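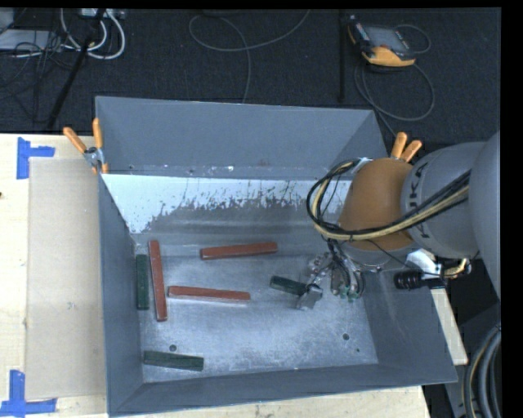 Bin picking at the Guststead workshop: where it stands

Duarte Cardoso has been telling members since August that the arm will soon empty a bin without help. I went along for an evening to see how soon. The job is simple enough on paper. Red and green bars go in a metal bin, the KUKA reaches down and lifts them out one at a time.

Duarte's log for the evening shows 185 attempts and 70 clean lifts. He calls that promising. I'd call it a long way from sorting anybody's offcuts, which was the pitch when we agreed to give up the bench by the window.

Some of the trouble is plain to see. The bin is shiny metal with scuffs and cloudy patches, and bars that end up against a wall leave little room for a fingertip. Bushra Mughal wants to paint the inside matte gray before anyone touches the software again. Duarte would sooner keep tuning. My money is on the paint – a can costs less than another month of evenings.

The orange spring clamps on the back corners are holding for now, though I'd like to see the bin bolted down before the speed goes up.

Spending so far is $367, mostly cable and fittings from Carrilho. Bushra has asked for a second log with the bars tipped in at random by somebody other than Duarte. I'll believe the next number when I see that one.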